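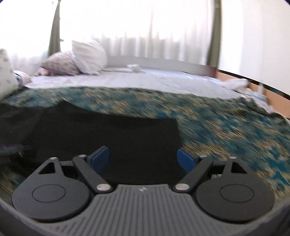 A bright bedroom, with the bed straight ahead.

Plulport home listening club: your questions

What is it?
A postal record club run from Remamthorpe. Every month we send you one album on vinyl, chosen by us, and you live with the consequences.

Can I choose the record?
No. There are plenty of shops for that, and we wish them well.

What sort of music will I get?
Folk, jazz, small-label rock and the odd thing involving a harmonium. August is traditionally the difficult month. Last year it was Savolainen's Gukura, a double album of slow organ pieces, and 26 members wrote in. Two were pleased.

How much does it cost?
£30 a month, postage included. You can pause for up to 3 months a year, and yes, we have noticed how many of you pause in August.

How many members are there?
We stop at 200, as that is how many copies we can pack before the kitchen table is needed for dinner. There is a waiting list.

My record arrived warped. What now?
Send us a photo of it on the turntable, side on, within a fortnight. We'll post another copy if we have one and refund you if we haven't. Records left on a radiator are your own affair.

Do I need expensive equipment?
Anything with a working needle will do. Please don't write to us about cables.

How do I cancel?
Email before the 3rd of the month. We don't ask why, though people do tend to tell us.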